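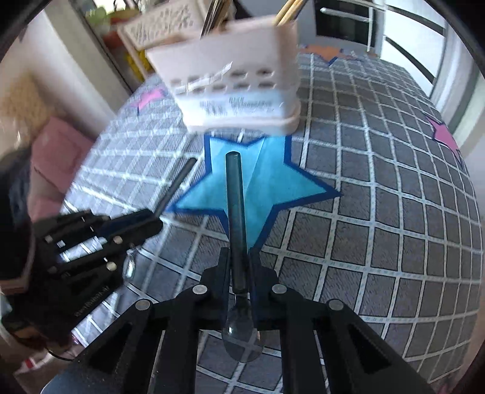 About Sesau

Home About Kitchens Jobs Contact

Sesau washes, sorts and sends out cutlery for canteens in Clestwood and Bisutville. Lajos Antal started the company with one dishwasher and a van. We now handle nearly 2000 place settings a day, and part of the sorting line is being automated.

The line robot, which we call Lei, learns from people doing the job with hand-held grippers. They pick up a spoon, hold it upright over the holder and let it down among the chopsticks. Much of this is done at an ordinary table with a patterned cloth, next to a kitchen.
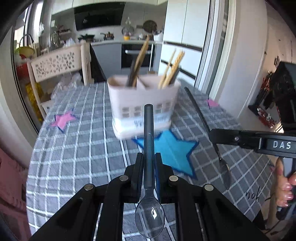
Will the robot replace the sorting crew?

The crew stays at ten people. Four have moved from sorting to checking and gripper work, at the same pay or better.

Sorting used to mean a full shift standing at one belt. It is now two hours at most, and the early start has gone from 4 a.m. to 6 a.m. Some of the crew liked the early start and have told us so. 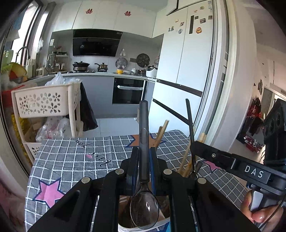
Who does the gripper work

Akua Sulemana runs the sessions and sets the breaks. Dehua Shi and Yuxi Li came over from the belt and do most of the spoons. A session is 400 pickups. Wrists get tired before that for new people, who stop when they need to. 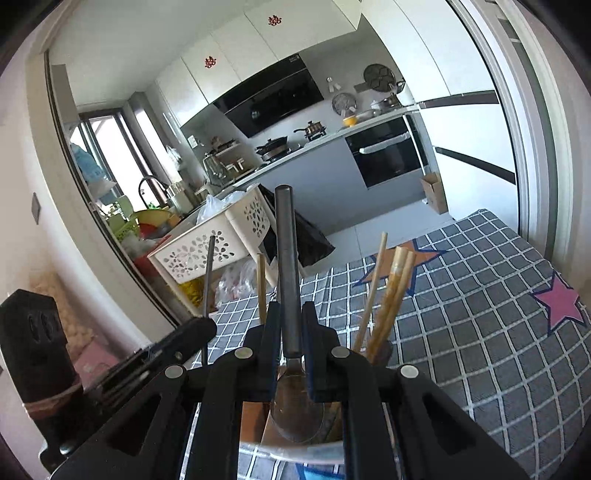
What still needs hands

Bent forks, wet chopsticks and anything stuck together go to a person. Mingxuan Xiao keeps the list of what Lei drops. It is read out on Thursday and anyone on the crew can add to it.

Last updated: October

Sesau, Unit 10, Clestwood | Contact | © Sesau | Back to top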